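I have now spent two weeks with the Dromonel hand and the Prostell two-finger gripper, and I regret to report that the cheaper one is winning.

The Dromonel is gorgeous. Five fingers, tendons, a little case with foam cutouts. Mine weighs 737 grams, and it can make a fist, a peace sign and a sort of limp wave, which took up most of my first evening. The Prostell opens and closes. Its manual is four pages long and one of those is the warranty.

Both went on the same arm, with the same controller (a Hukbridge, firmware 2116, the one that stopped forgetting its home position every time the power blinked). I gave each of them 100 tries at picking a sponge off a table. Prostell dropped nine. Dromonel dropped 31, and on two of those it threw the sponge, with what I can only call follow-through.

Fine, sponges are easy. Chiharu Shimada, who lent me the Dromonel and would like me to be nicer about it, said I should try something floppy, where extra fingers ought to earn their keep. So: paper towels. One hand holds the sheet down, the other pinches and pulls. I've been doing this since I was three and had never given it a thought.

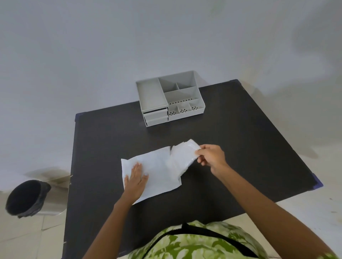 The holding-down part is where I'd been kidding myself. I had planned the whole test around the pinch, and wrote a page of notes on fingertip pressure. Then I tried it with the sheet weighted under a mug and got a lot of very neat confetti. A spread hand pushes in several places and shifts as the paper gives. A mug does none of that.

On the pinch alone, the Dromonel finally had its moment. It got hold of a single layer 58 times out of 102, against 41 for the Prostell, whose rubber pads kept sliding over the top like a shoe on ice. (Why 102? I lost track and kept going.) Swapping the pads for the thin silicone ones from Krajewska brought the Prostell up to 55, for the price of a sandwich.

So I owe Chiharu half an apology. The other half depends on Thursday, when I'm bolting the Prostell to the second arm and letting the fancy hand do the pressing. If it makes a fist again I'm sending it home in its foam.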